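Written rules for handheld gripper sessions – who has them?
4 min read

zirniston_dan
12/11/2018
We run demo collection with handheld grippers, marker cubes on the back, and our rules live in one guy's head. He goes on leave in January. What do you all have on paper? Ours so far is "don't drop it."

palletjack22
Our sheet has 13 lines and people follow maybe the first four. The ones I'd fight for:
- Wipe the cubes before every session. A thumbprint on a marker can cost you an afternoon.
- Fully close and open both grippers at the start of each take.
- One person calls start and stop. One.
- No cables across the walking path.

hamada_liz
I'd add that only the operator gets to be near the table. We threw out 22 takes in a week over helpful hands resting on the tabletop. People love a tabletop. They'd lean on a hot stove if it was the right height.
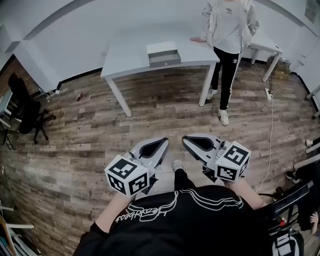 So now it's a written rule: before "start," everyone who isn't holding a gripper steps back to the wall and stays there. Tape on the floor helped more than the memo did.

zirniston_dan
Back to the wall seems harsh. Someone has to reset the drawer between takes.

hamada_liz
Between takes, sure. Reset, step back, then "start." It adds a few seconds, and I've redone enough takes to be fine with that.

grumpy_metrology
Going to disagree with the clean-room crowd. If every demo has a spotless background and no people in it, your policy will panic the first time a human walks by. At Clemthorpe we kept 232 demos and 155 of them had someone wandering through. Training went fine. Log it and move on.

palletjack22
Wandering through is one thing. Bumping the table mid-grasp is another.

grumpy_metrology
Fine, bumping is a discard. I'm not a monster.

vpillay
Vusumuzi Pillay here, I wrote the Zollesholm checklist a few of you have been "borrowing." The cable line was added after I tripped. Tape them down or run them behind the table, and put a name next to each item or it won't get done.

zirniston_dan
Stealing all of this. Still keeping "don't drop it" as rule one.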